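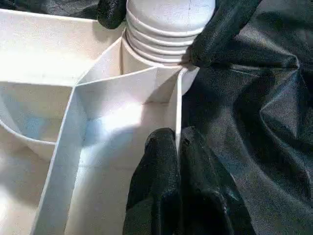 Posted by the Gerniver handling team

Home Datasets Tools Fault notes Contact

Last updated: 8/19/19

Filed under: grasping, wrist camera, force limit fault, thin-wall parts

Fellside thin-wall grasp set: README and fault note

Read the fault section before you train on anything in this release. The first copy of the set went out in December with a problem in the grip force data, and models trained on it learned to squeeze too hard. The files have been split so that the bad episodes can be left out. They have not been deleted.

What is in the set

Fellside is a set of grasp episodes on white molded plastic parts. The parts have a ribbed neck at one end and open compartments below it, divided by thin walls. They are awkward to pick up. The neck is stiff and gives the fingers something to hold, but the divider walls flex under a light load, and a finger that lands near a wall edge can bend it before the force reading shows much.

The set holds 2832 episodes. Of these, 1896 are in the clean split and the rest are in the fault split. Each episode has wrist camera video, commanded finger position, measured finger position, estimated grip force, and an outcome code entered by the operator when the part was set down or dropped.

All episodes were recorded on one cell at Gerniver. The arm controller is a Zhuravel unit. Finger commands go through Tratano, our own grip server, which sits between the controller and the finger drives and is supposed to enforce the force limit.

Parts were laid on black fabric. It was not flattened or taped down between episodes, so folds and creases change through the set.

What went wrong

The force limit for this job was set at 20 newtons per contact. Tratano reads the limit from a job file at startup and holds it in memory. If the connection to a finger drive drops, Tratano reconnects and sends the drive its settings again.

The reconnect code sent everything except the force limit. After a reconnect, the drive went back to its own default, which is higher than these parts can take. Tratano still reported 20 newtons on the status page, because the status page showed the value in memory and did not ask the drive.

The drops themselves were short. A cable at the wrist had a worn strain relief, and certain wrist angles pulled on it enough to break the link for a moment. The arm did not stop. The drive came back within the timeout, so no alarm was raised and the episode carried on. From then until the next full restart, every grasp on that drive ran without the job limit.

The first sign was cracked divider walls. An operator noticed that parts were coming off the fabric with a white stress line along the thin wall next to the center channel. For a while this was put down to a bad batch of parts. A second batch did the same thing. Then a part broke at the wall during a regrasp and a piece came off the table and landed inside the fence. The cell was stopped and was not restarted until the fault had been found.

There were no injuries. The fence was closed at the time. We did find that operators had been reaching in to turn parts over with the arm paused but the finger drives still powered, and that practice has ended. With the limit missing, a finger closing on a hand would have used the drive's default force.

How the fault was confirmed

We put a load cell between the fingers and ran closes at a fixed command, first after a clean start and then after pulling the wrist connector and plugging it back in. The first group held at the limit. The second group went past it every time. Reading the limit register directly from the drive showed the default value after each reconnect.

The drive logs keep a reconnect counter, and the counter is stored with each episode. That made the split possible. Any episode recorded after a counter change and before the next full restart is in the fault split, even if the grasp looks normal on video and the outcome code says success. Some of those grasps probably never came near the limit. We did not try to sort them out by force value, for the reason given in the next section.

What the force field means

Do not treat the force field in the fault split as a measurement. Force is estimated from motor current, using a scale that is loaded with the job limit. When the limit was lost, the scale was lost with it, and the logged numbers are too low. An episode can show a modest force while the wall is visibly bending.

In the clean split the estimate is usable but coarse. It is good enough to tell a light contact from a firm one. It lags the contact by a few samples and it does not separate a force on the ribs from a force on a wall.

Reading the video

Many views have fingers against the ribbed neck and pads lower down against the side of the part, near the thin wall beside the channel. That lower contact is the one to watch. The neck contact rarely caused damage, even in the fault split.

The white plastic overexposes under the cell lights. Ledges facing up are often washed out, and fine cracks do not show there. Shaded surfaces inside the compartments are better. A straight faint line across an inner wall may be a feature of the molding, so do not label it as a crack from one image. Compare it with the earlier video from the same episode. We relabeled a number of episodes after making this mistake ourselves.

The camera is close to the part and the neck is often only partly in view. If your method needs the whole part visible, this set will not suit it.

Outcome codes

held: the part was lifted and set down with no drop and no damage noted.
slip: the part moved in the fingers but was not dropped.
drop: the part left the fingers before it was set down.
wall: damage to a divider wall was noted by the operator.
stop: the episode was ended by the operator or by the controller.

Damage was noted by eye after the part was set down. Before the fault was known, operators were not asked to look at the walls, so the wall code is undercounted in the early folders. It should be used as a lower bound there.

Parts were reused. A part that was weakened in one episode and passed by eye may have failed in a later one. Part numbers were written down only from folder 15 onward. For earlier folders there is no way to trace which part was used.

Files

clean/ has the episodes with the limit confirmed in force.
fault/ has the episodes recorded after a reconnect.
loadcell/ has the raw traces from the confirmation test.
counters.csv lists the reconnect counter for every episode.
CHANGES lists episodes whose codes were edited, with the old code and the new one.

Episode numbers were kept from the first release, so there are gaps in both splits. If a script expects a continuous run of numbers it will need changing.

Fixes made on the cell

Tratano now sends the force limit on every reconnect and reads it back from the drive. If the value read back does not match the job file, the fingers hold position and the arm stops. The status page shows the value from the drive.

Any reconnect during an episode now ends the episode with the stop code. This gave us a lot of stops in the first days, until the wrist cable was replaced and given a longer loop.

The drive default has been lowered as well. It can still be raised by a factory reset, so the read-back check has to stay on. If you run Tratano on your own cell, update it before doing anything with thin parts, and check the limit with a load cell after pulling the connector. The status page in the old version will not tell you.

Power to the finger drives is now cut when the fence gate opens.

Suggested use

Use clean/ for training grasp policies. Use fault/ for work on detecting over-squeeze from video, or for testing whether a monitor can notice that its own force reading is wrong. Do not merge the two and filter on the force field.

If you have the December copy, replace it. It has no counters.csv, and the two kinds of episodes cannot be told apart from the other fields.

Known open items

The camera clock and the drive clock drift apart in long sessions. Alignment is corrected at the start of each episode only.

Four episodes in fault/ have video but no drive log. They were placed there because the counter had changed by the next episode and we could not say when.

The load cell traces have not been corrected for temperature.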